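# The Cold Room Club

November 27, 2022

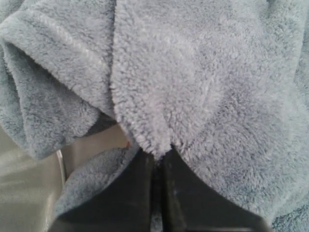

*Fleece, pale blue-grey, folded over on itself. The season's uniform.*

Half past six, Arriaga Street. Dark already. I count nothing, I just look up, and most of the windows are lit in one room only. One room per flat. That's the winter in a nutshell and I could probably stop there, but the editor wants a page, so.

People are heating one room. Or no rooms. Or they are heating themselves, which is the phrase you hear now at the school gate and the bus stop. Heat the person, leave the house. Our grandparents would have called it November.

Shazia Marwat has done it for four weeks. Second-floor flat in Warkeo, big bay window, high ceilings, lovely in June. She shows me the thermostat as if it were a dead pet. Off. The living room is 13 when I arrive and I keep my coat on, and she keeps hers on too, a long quilted thing with a hot water bottle stuffed down the front.

"You get used to it in the body," she says. "You don't get used to it in the hands."

The hands are the problem for everyone. I asked. Typing, mostly. Peeling potatoes. One man told me he'd given up the guitar until February. Shazia marks essays for a living and has tried three sorts of fingerless glove, and the winner was the cheapest, from the market, grey wool, already unravelling at the thumb.

Her rules, copied off the fridge door:

- curtains shut by four
- soup before six
- no sitting still longer than a film
- bathroom door CLOSED (underlined twice)

The last is aimed at her son, who is 18 and never cold.

Then there's the money. Her bill for the same month last year is pinned up next to the rules and she won't let me print it. Fair enough. She did let me print that this one is lower, with the heating off, and that it's not as much lower as she'd hoped. Standing charges. The hot water. The tumble dryer, which she has now banned, so the washing hangs in the hall for days and the hall smells of it.

And damp. Nobody likes this bit. A cold flat with wet washing in it is a damp flat, and a damp flat grows things. Shazia opens the windows for ten minutes every morning, wide, whatever the weather, then wipes the sills with an old tea towel. She hates it. It does seem to help, the corner behind the wardrobe is no worse than it was in October.

Across the river in Lavmont, Citlali Rosales has gone the other way. She repairs clothes, has done for years, from the back of a shop that used to sell keys. She is booked solid. Linings, mostly. People come in with a coat they were going to throw out and ask what can be put inside it.

"Wool if you can pay, fleece if you can't, and an old blanket if you've got one," she says, pins in mouth, so I may have misheard the order. "Bring me the blanket. I'm not proud."

What she charges depends on sleeves. Sleeves are fiddly. A body lining she can do in an afternoon, sleeves take her into the next day, and half her customers settle for a warm middle and cold arms. She has strong views on zips (replace the slider first, it's nearly always the slider) and stronger ones on boil washes. Wash fleece cool. Skip the softener. Keep it well away from the radiator, should you still have one on.

She's also made curtains for her own front door out of two coats. They're ugly. They work. I stood beside them and felt no draught at all, and I was looking for one.

A lot of the advice going round is rubbish, by the way. The candle under a flowerpot: please don't. The tin foil behind the radiator is fine but only on outside walls, and only if the radiator's on, see above. Eating something hot does more for your mood then it does for your toes. Still worth having.

Hats indoors. Everybody I spoke to came round to hats, and most of them were embarrased about it.

Warkeo library has put out extra chairs and a kettle and stays open until 8. The night I went it was busy, quiet busy, people reading properly or pretending to. A woman was knitting something long. Two lads did homework. No one called it a warm bank or a warm space or any of the other names, though there's a poster on the door that does. They said they were at the library.

Back at Shazia's, the soup is lentil and she lets me have seconds. We eat it with the bowls held in both hands, close up. At nine she fills the bottle again and shuts the door to the hall, and I find my gloves and go for the bus.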